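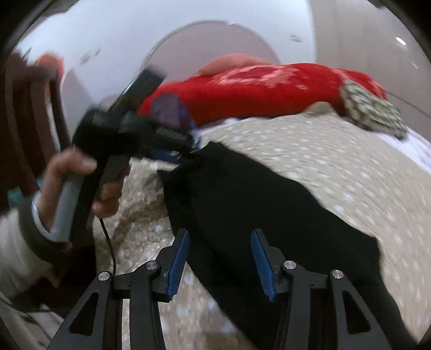 **Zwischenbericht Textilkammer Moston, Berichtszeitraum Frühjahr bis September**

An: Bianka Antal, Förderstelle Fato
Von: Ovidiu Mihăilă, Projektleitung

## Stand der Arbeiten

Die Textilkammer nimmt seit dem Frühjahr gebrauchte Decken, Bettwäsche und Stoffe an, sortiert sie und gibt sie an Haushalte in Moston weiter. Bis Ende September wurden 1.853 Teile erfasst. Der größte Anteil entfällt auf Bettwäsche und Laken, danach folgen Decken. Stoffstücke ohne erkennbaren Zweck, also Tücher, Reste und Zuschnitte, machen mehr Arbeit als geplant, weil sie einzeln ausgebreitet und beurteilt werden müssen.

Sortiert wird jetzt durchgehend auf einer weichen Unterlage. Im Sommer haben wir dafür helle Flauschdecken aus dem eigenen Bestand genommen. Dunkle Stoffe heben sich darauf gut ab, Löcher und ausgefranste Kanten fallen schneller auf. Nachteil: Schwarzer Stoff zieht Flusen an und muss vor der Ausgabe abgerollt werden. Das kostet pro Stück wenig, summiert sich aber. Bei weißen Laken ist es umgekehrt, sie werden auf einem dunklen Tuch geprüft.

## Ausgabe

An Haushalte gingen bisher 144 Pakete. Ein Paket enthält in der Regel eine Decke, zwei Laken und einen Bezug. 49 Pakete wurden auf Wunsch um Verdunkelungsstoff ergänzt – diese Nachfrage hatten wir im Antrag nicht vorgesehen. Wir decken sie derzeit aus schwarzen Stoffspenden, solange der Vorrat reicht.

Rückgaben gab es kaum. In den meisten Fällen passte die Größe nicht, die Teile wurden umgetauscht und gingen zurück ins Regal.

## Wäsche und Lagerung

Die Wäsche läuft weiter über die Wäscherei Pop. Flauschige Decken brauchen dort einen eigenen Durchgang mit niedriger Temperatur, sonst verfilzt der Flor. Im Juli lagen deshalb rund 28 Decken länger als vorgesehen im Zwischenlager. Seit August holt Pop zweimal im Monat zusätzlich ab, der Rückstand ist abgebaut.

Die Regale von Tokier sind geliefert und stehen. Zwei Böden waren zu kurz und wurden ersetzt, die Rechnung dafür hat Tokier übernommen. Gelagert wird nach Art und Farbe: Decken unten, Laken in der Mitte, einzelne Stoffe oben in Kisten. Die Beschriftung der oberen Reihe fehlt noch.

## Mittelverwendung

Die Ausgaben für Wäsche liegen über dem Ansatz, die für Verpackung darunter. Insgesamt bleiben wir im bewilligten Rahmen. Wir bitten darum, den Restbetrag aus der Position Verpackung in die Position Wäsche umbuchen zu dürfen. Eine Aufstellung mit Belegen liegt bei.

## Nächste Schritte

- Beschriftung der oberen Regalreihe bis Ende Oktober
- Feste Kriterien für Stoffreste, bisher entscheidet jede Schicht selbst
- Klärung mit Pop, ob Decken im Winter wöchentlich abgeholt werden können
- Größenangaben auf den Paketzetteln, damit weniger umgetauscht werden muss

Zur Frage aus dem letzten Gespräch, ob wir auch Vorhänge annehmen: vorerst nur ohne Schienen und Haken. Den Punkt würden wir gern beim nächsten Termin noch einmal besprechen.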